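Home | Syllabus | Handouts | Studio Hours | Contact

Clesetden Textile Studio
Quilting & Piecing, handout 2
May 2021

BACKING, LAYERING, BASTING

Bring to class: finished top, backing, batting, safety pins (400 for a full size, yes really), masking tape, the long ruler.

Backing first. Cut it bigger than the top on every side, 2 inches at least, more if you're sending it to a longarm. Wide backing from Sawatzky saves you a seam. If you piece it, press seam open, trim selvages off. They shrink different.

Dark backing: fine with a busy print top. Lint shows, so roll it before layering. Check light batting isnt bearding through.

Order on the table: backing wrong side up, tape it flat. Batting. Top, right side up. Smooth from the middle out, don't stretch. Pins a hand's width apart.

Do your color check by daylight, next to the window, top and dark cloth side by side. Overhead bulbs lie about navy.

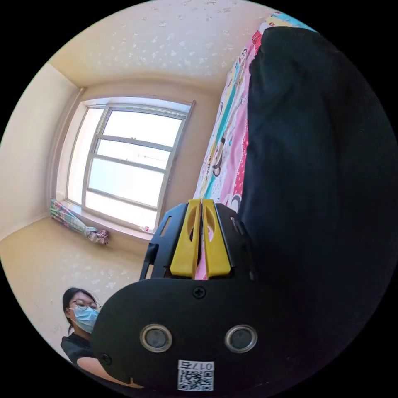
Dark cloth next to bright patchwork, prints look louder. Decide on binding only after you've seen both togehter.

One student from last term says she would still thread baste anything over 57 inches, pins left marks in her navy and she never got them out. Fair. Thread basting is in handout 3, with the Stoker method.

For next time: top pressed, backing cut. Quilting lines 40 percent drawn is OK, rest in class.

2 comments | 57 shares | Print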